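Haltine sets release window for Lalwood, ends early access at 138 rooms

Anon
Last updated: September 10, 2020

Haltine has finished adding content to Lalwood, its puzzle game about packing and moving house, and will take it out of early access later this month. The studio said the full version will have 138 rooms and will be a free update for everyone who already owns the game on PC.

The announcement was made in a post on the studio's development blog. It also confirmed that publisher Hodoroagă will handle the console versions, which had been listed as self-published until now. No console date was given. Hodoroagă said in a separate statement that it expects to submit the first of those versions for certification after the PC launch.

Lalwood gives the player one room at a time and a fixed number of boxes. Everything in the room has to be packed, and fragile items can't go under heavy ones. The early access version launched with 60 rooms, and new ones have been added in batches along with changes to the box sizes and the scoring. Haltine said the last batch is in testing now and will not be released separately.
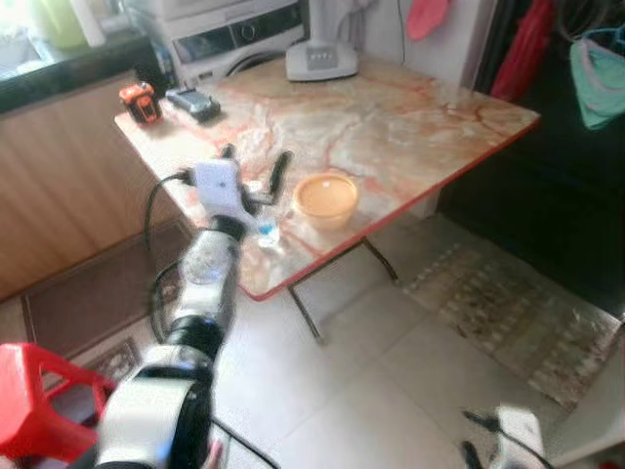 The biggest change in the full version is to how items are counted. Until now, every object used up a slot in the box no matter how small it was, and players have complained about this since the first build. Under the new rules, small things can be put inside larger open ones before they are boxed. A small bottle like the one with the blue cap can go in a bowl like the orange-yellow one to its right, and the two will be counted as a single item. The bowl still has to be packed the right way up, and anything that leaks adds a penalty at the end of the room. Haltine said the rule will apply to old rooms as well as new ones.

That means existing high scores will no longer be comparable. The studio plans to archive the current leaderboards and start new ones on launch day. Archived scores will stay visible on player profiles but will not count toward seasonal rankings. Medals already earned in early access will be kept.

Saved games from the current build will carry over. Players who are partway through a room when the update is installed will be returned to the start of that room, and the blog post recommends finishing any open room first. Custom rooms made in the editor will also load, though some may become easier than their makers intended. The editor will get a switch that turns the new counting rule off for a single room, and makers can republish with the old rule in place.

The limit on objects in a custom room is going up to 600. Haltine said it had held the number down in early access to keep loading times short on older machines, and that work done for the console versions made the higher limit possible. Rooms close to the limit may still run slowly on computers that only meet the minimum requirements, which are not changing. 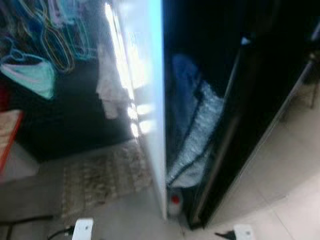

Clothes hangers reflected in the side of a glossy black cabinet.

Closets and wardrobes will work differently too. In the current build, hanging clothes are packed one piece at a time. In the full version they can be folded first to save space or packed on the hanger, which takes up more of the box but avoids a time penalty at the other end. Haltine said it tried a third method with tall wardrobe boxes and dropped it after testers used those boxes for everything else.

Seven rooms from early access have been rebuilt to suit the new rules, most of them kitchens. The original layouts will be available from the extras menu. Two-player mode stays local only. The studio said online play was considered and is not planned for this game.

The price on PC will go up when Lalwood leaves early access. Haltine did not say by how much but said the current price will hold until launch day. The soundtrack will be sold separately, as it is now. A demo with the opening rooms will replace the one on the store page, which still uses the original box sizes and has not been updated since early access began.

Hodoroagă has not said whether the console versions will include the room editor. Its statement describes them as containing "all rooms in the full PC release" and does not mention custom rooms or sharing. Haltine's post says only that the editor was designed for mouse and keyboard and that details on controller support will follow.

Languages at launch will be English, French, German, Spanish and Romanian. Further translations are planned for the console release. Players who want to report problems with the final test build can do so through the form on the studio's site until the test closes.

Contact the news desk | Copyright 2020. All rights reserved. | Back to top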